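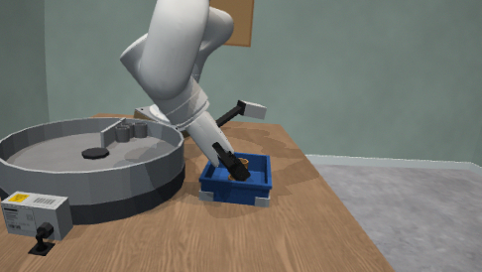

DRESACH, 24/11/2024 - Dresach Home and Pantry is very happy to announce that its Plillotness range of kitchen storage, which has been a quiet favorite with home cooks for a good many years now, is coming back to stores in a fuller and friendlier form. The new range grew out of letters, phone calls and long chats at the counter with people who love to cook but never seem to have anywhere to put the onions. If there is one thing we heard again and again, it was a wish for something plain and easy to reach into, and a shallow, open-topped blue bin set out on a wooden table is very much the kind of thing our customers told us they wanted. No lids to lose, no clips to snap, and a low side, so that a child helping with supper can see what is inside without tipping the whole lot onto the floor.

The first Plillotness pieces were sold from our small shop on Traltavlow, back when the shop was also the office, the stockroom and (on cold mornings) the place where the whole street seemed to come for coffee. We sold 200 pieces in that first season and thought we had done wonderfully well. Many of those early pieces are still in use, and we know this from the kind people who write to ask whether they can buy another to match. Until now we have had to say no, and we have never enjoyed saying it.

Starting in May, we will be able to say yes. The new range has 19 pieces in all, from little dishes for garlic and loose tea bags up to deep tubs that will take a full week of potatoes for a hungry family. There are bread boxes, trays for the fridge door, a narrow caddy made for the gap beside the stove, and a set of nesting bowls that we are frankly a bit in love with. Every size has been drawn up again from scratch, and the corners are rounder than before, a small change that makes washing up a good deal quicker.

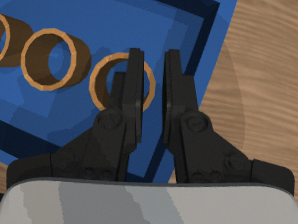 A blue tray on a light brown wooden tabletop.

Color was the subject of more discussion than we would care to admit. Our older customers remember the cream and the leaf green with great fondness, and both of those will be back. Blue was the one that families with young children asked for, and a warm brick red will follow later in the year for those who like a little cheer on a gray morning. We have kept all the shades soft enough to sit together on one shelf, so a household that buys a piece now and another two years down the road should not end up with a jumble.

The launch will also mark the start of our work with Mohamedi, the family-run housewares distributor that will carry Plillotness to independent stores outside our own area for the first time. Mohamedi has a long history with small hardware and kitchen shops, the kind with a bell over the door and a handwritten sign in the window, and it was important to us that those shops should have the range on the same day as everyone else. Stores placing a first order will receive a shelf display and a stack of recipe cards, which we had great fun putting together and which include a very good one for pickled carrots. 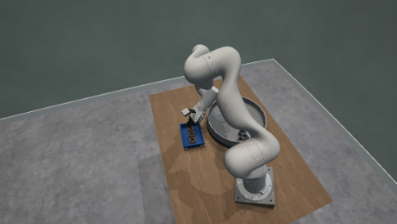 A wide, round gray pan beside a small blue bin.

We would also like to say thank you in a more practical way. To celebrate the return of the range, Dresach will give 500 starter sets to community kitchens, cooking classes and school food rooms. Each set holds 2 deep tubs, a fridge tray and a bread box, and there is no charge for the set or for delivery. Groups can ask for a set by writing to us at the Traltavlow shop with a few lines about what they cook and who they cook for. Please do not worry about making it fancy. A postcard is fine, and we read every one of them over lunch.

Visitors are always welcome at Traltavlow, where the full range will be on show from the first week of sales and where the coffee pot is still kept going through the morning. Anyone hoping to match an older piece is warmly invited to bring it along, and we will do our best to find its nearest neighbor in the new sizes.

About Dresach Home and Pantry

Dresach Home and Pantry makes and sells everyday goods for kitchens and pantries, including the Plillotness storage range. Retail orders are handled through Mohamedi. Press samples, price lists and store details can be requested from the press desk at the Traltavlow shop.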